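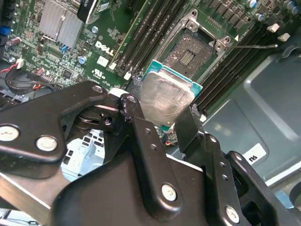

A desktop processor over the open LGA socket of a Dell desktop motherboard.

Udadholm Opens Processor Rework Line for Used Desktop Computers

Flustley site will remove, clean, test and refit socketed processors in business desktops

FLUSTLEY, April - Udadholm, a refurbisher of business desktop computers, today announced the opening of a processor rework line at its Flustley site. The line handles socketed desktop processors and the boards they are fitted to, and works with the motherboard left in its chassis. It takes over work that was previously sent out to a subcontractor.

The line accepts desktop machines with land grid array (LGA) sockets. In this type of socket the contact pins are on the motherboard and the processor carries flat pads on its underside. A bent pin is therefore a board fault. It can show up as a missing memory channel, an intermittent restart or a machine that does not start at all, and in used equipment these symptoms are often put down to the memory modules.

Udadholm reviewed 378 desktops that had failed incoming test with a memory or start-up error. In 117 of them the fault was traced to the processor seating, the socket contacts or residue on the processor pads. Most of the remaining machines had defective memory modules or power supplies. The review was carried out before the rework line was specified and set the order of its process steps.

"We had been replacing boards that only needed a careful reseat," said Orsolya Hegedűs, head of process engineering at Udadholm. "A socket inspection takes a few minutes. Ordering a matching board for an older chassis can take weeks, and the replacement is itself a used part that has to be tested."

Process

Each machine is disconnected from power and discharged, and the heat sink is removed. The socket lever is released, the retention frame is opened and the processor is lifted straight up by its edges. The pads and the pin field are not touched at any stage.

Old thermal compound is removed from the heat spreader with isopropyl alcohol and a lint-free wipe. Light staining of the metal lid is accepted. Raised residue is not, as it prevents even contact with the heat sink base. The edges of the substrate are checked for chips and for compound that has crept around to the underside.

The socket is then inspected under magnification at 2 lighting angles. At the correct angle the pin tips reflect as a regular pattern, and a displaced pin appears as a break in that pattern. Single bent pins may be straightened under a microscope. Sockets with broken or missing pins are rejected and the board is routed to parts recovery.

For refitting, the processor is aligned with the socket keys and lowered flat. No downward force is applied. Once the processor is seated, the frame is closed and the lever is brought down and hooked. Fresh compound is applied, and the heat sink screws are tightened in a cross pattern to the torque given in the service sheet for that chassis.

Work inside the chassis

Earlier practice at the Flustley site was to take the board out of the case before opening the socket. The new line leaves the board mounted. This avoids repeated handling of front panel and power connectors, which were a source of secondary faults, but it restricts access. On boards where memory slots stand on both sides of the socket, the modules are removed first and the latches are left in the open position. Loose cables are tied back to the chassis wall.

Tooling for the line, including chassis cradles and antistatic bench surfaces, was supplied by Marchal. The cradles hold the case on its side so that the board lies level. Test software was supplied by Ceteck and records the processor model, memory channels detected, idle temperature and load temperature against the serial number of the machine.

Test and release

Every reworked machine is started with a full set of memory modules and must report all channels. It then runs under sustained processor load for 2 hours. A machine that restarts, drops a channel or exceeds its temperature limit goes back to socket inspection once. After a second failure the board is withdrawn.

"The load test is long for a refurbished desktop," said Hegedűs. "Poor seating can pass a short test and fail when the board warms up - we would like to see that on our bench and not on a customer's desk."

Test records are kept with the machine record and are provided to business buyers on request.

Availability

The rework line is in operation now for equipment purchased by Udadholm. Outside orders from repair shops and company IT departments will be accepted in batches, subject to a list of supported chassis available from the Flustley office. Complete machines are preferred. Loose boards are accepted if the socket is protected by a cover; loose processors must be packed individually in antistatic trays. Laptops and boards with soldered processors are outside the scope of the service.

About Udadholm

Udadholm buys, repairs and resells desktop computers from business fleets. Its Flustley site carries out incoming test, board repair, parts recovery and final assembly.

Media and service inquiries: Udadholm, Process Engineering, Flustley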